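**For release in August**

**Fovetti opens a walk-in folding table in Dostbridge, and you're all invited**

DOSTBRIDGE — I've been folding other people's clothes for a living for long enough that I have opinions about sleeves, and starting this August I get to share them with the whole town. Fovetti, my small laundry and clothing care business, is opening a folding table on the ground floor of the Sobczak Building. Walk in with a basket of clean clothes, and walk out knowing how to put them away so they stay put. That's the whole pitch!

The sessions are called Nulline (a name I scribbled on the back of a receipt and then got attached to). Each one runs 34 minutes, which I landed on after trying it longer and watching people's eyes drift to the door. The first one starts at 5:30 p.m. and there's another straight after, so if you're coming from work you can catch either.

We start with the awkward stuff. Everybody can fold a dish towel. Jackets and zip-up tops are where it goes wrong, and they're what ends up on the chair in the bedroom for a week. So I like to put a couple of crumpled ones on a plain white table with a yellow basket next to them, and we go from there.

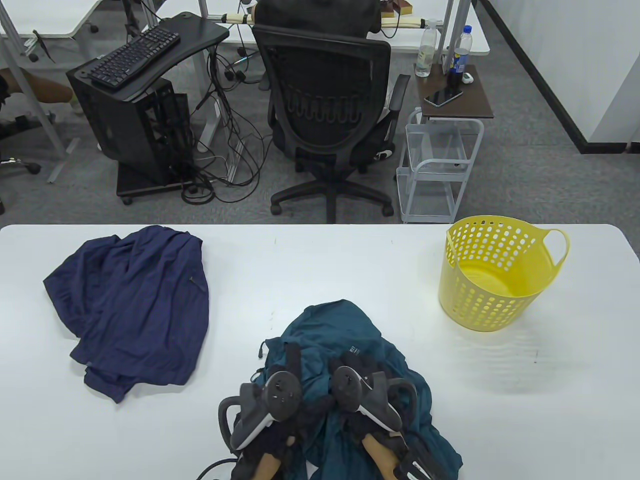
My first rule is to get the thing flat before you even think about folding it. Find the shoulders, give it a shake, lay it face down and run your palms from the middle out to the sides. If there's a zipper, close it. Then the sleeves go in across the back, the sides follow, and you bring the hem up to the collar in thirds. It takes longer to read than to do, I promise. I've had people come in swearing they don't have the patience for it and then go through half a basket while telling me about their kitchen remodel.

The second rule is about the basket. Please don't use it as a dresser! I did this for years, so no judgment, but a basket is for moving clothes from one place to another. If you fold straight from the dryer and pack the basket with the heavy things at the bottom, you can carry the stacks to the closet and put them away without touching anything twice. I'm a fan of the round plastic kind with holes in the sides. They're light, they rinse out in the tub, and they let the air through.

We did a trial run of all this in the spring and I was hoping for maybe a dozen people. We ended up with 138 over the whole run, and between them they folded 347 pieces of clothing (I kept a tally on the wall, I couldn't help myself). A lot of those were hoodies. I have a separate speech about hoodies and what to do with the hood, and I'll give it to anyone who asks.

What I like most about doing this in a shared workspace is that it's just ordinary life. There are desks and people getting on with their day, and there's a big clear stretch of tabletop, which is more than most of us have at home. I fold on my bed, like everyone else, and it's a terrible surface. Too soft, and the cat gets involved. If you take one thing away from a session, I'd love it to be that you find yourself a hard, flat spot at about hip height and claim it.
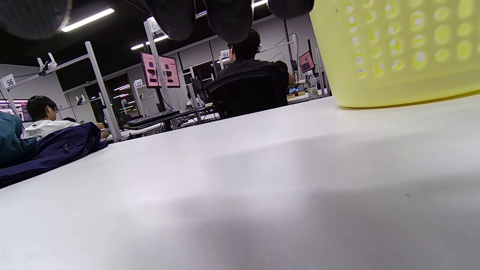 *Tabletop, basket and a navy jacket in the workspace.*

**The practical bits**

- **Where:** Sobczak Building, ground floor, Dostbridge
- **When:** evenings through August, first session at 5:30 p.m.
- **Cost:** $2, paid at the door
- **Bring:** one basket or bag of clean, dry clothes, and include something you hate folding
- **Kids:** yes please, they're very good at matching socks

There's no sign-up. If the table's full, hang on for the next session or come back another evening. I'll also have a printed sheet with the jacket fold on it to take home, and a second one for fitted sheets, for the brave.

Fovetti also does wash-and-fold and small repairs (zippers, hems, buttons) during regular shop hours. Local papers and newsletters are welcome to run any of this as is, or stop by an evening session and fold something with us.

**Press contact:** Fovetti, Dostbridge. Ask at the shop counter and you'll get me.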